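**Vinegar cruets and vinegar bottles** have been part of the home table for as long as people have wanted something sharp to pour over their greens, and they make a pleasant subject for anyone who likes old kitchens. The word "cruet" comes down to English from an old French word for a small jug or pot, and for a good while it covered almost any little vessel that held oil, vinegar or wine. Most people now use it for the stoppered kind that sits on a dining table, and say "bottle" for the kind that comes home from the store.

## Early forms

Before glass was cheap, vinegar was mostly kept in stoneware crocks or wooden casks and drawn off as it was needed. Metal was a poor choice, as cooks learned early on, for the acid works away at copper and lead and spoils both the vessel and the dinner. Glazed pottery did better, provided the glaze had no lead in it, and plenty of families went on using a brown jug with a cork long after their neighbors had moved on to glass.
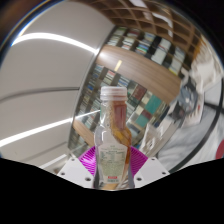 Clear glass won people over in the end, partly because it takes no flavor from what is put in it and partly, one suspects, because vinegar is so nice to look at. Cooks like to see how much is left, and to check for the cloudy film called "mother" that can form in an unfiltered vinegar (it is harmless, and many people save it to start a new batch). Color is part of the pleasure too. Amber-brown liquid behind clear glass can pass from golden yellow at the shoulder of a bottle to reddish brown up in the neck, and cider, malt and sherry vinegars all fall somewhere in that warm family. White distilled vinegar has no color to show off, poor thing, and usually gets the plainest bottle on the shelf.

## Closures

Cork was the usual stopper for centuries, though it dries out and crumbles if it is left too long. Ground glass stoppers look handsome but can stick fast, and the old remedy is to wrap the neck in a warm cloth and be patient. Plastic screw caps are now common and stand up well to acid.

## Collecting

Ilaria Monti, whose little guide *The Plurnwood Cruets* is still passed around among collectors, sorted her own 32 pieces by the shape of the shoulder, a habit many people have picked up from her. Matched pairs for oil and vinegar are the most sought after, especially when both stoppers have survived. Chips around the lip are common and lower the price a good deal. A haze inside the glass will sometimes lift with warm water and a spoonful of uncooked rice, swirled gently and rinsed out well.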